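Plonitz Tabletop Code

The Plonitz Tabletop Code, usually just called "the Plonitz rules," is a set of good-practice rules for recording everyday hand tasks with hand-held grippers, so that robots can later learn from the recordings. It grew out of a shared handbook at the Plonitz workshop and was later taken up, with a few friendly changes, by the Assefa and Tiltwood groups. The current edition has 19 rules in 7 chapters, and it is a good deal easier to read than that makes it sound.

Background

The first version was a single page taped inside a cupboard door. It was put together after the Pladedero trial, in which 1,391 recordings were checked by hand and 117 had to be set aside, mostly for hidden markers or grippers that drifted out of view. The people who did all that checking wrote down what they wished they had been told in February, when the trial began, and much of their wording survives – including the much-loved line "slow hands, please."

Main rules

Marker cubes must stay fixed to the grippers for the whole session and should be wiped clean before the first recording. At least one printed face of each cube has to be in view whenever its gripper is working. Operators are asked to keep their sleeves clear of the cubes, to open the fingers fully before reaching for anything, and to rest when their wrists get tired. Ordinary household things may stay on the table, as long as a list of them is kept with the session notes.

Soft items

Cloth has a chapter to itself, and it is the longest one. Fabric should be gripped with the fingertips, lifted before it is moved sideways, and never pulled tight between two grippers unless the task calls for it.

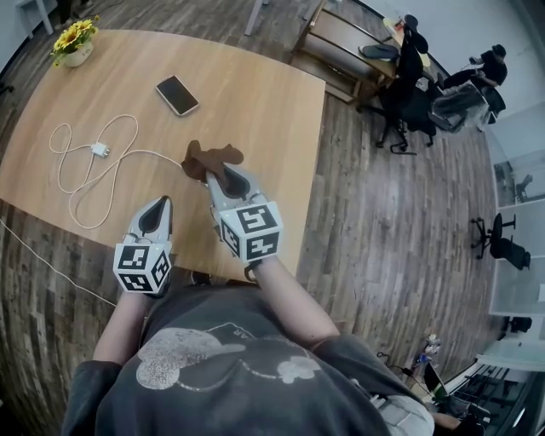
Crumpled brown cloth held in the fingertips of one gripper, with the other gripper open.

Differences between editions

The Tiltwood edition allows a second person to hand over items, while Assefa's does not. Both leave the choice of table entirely to the operator.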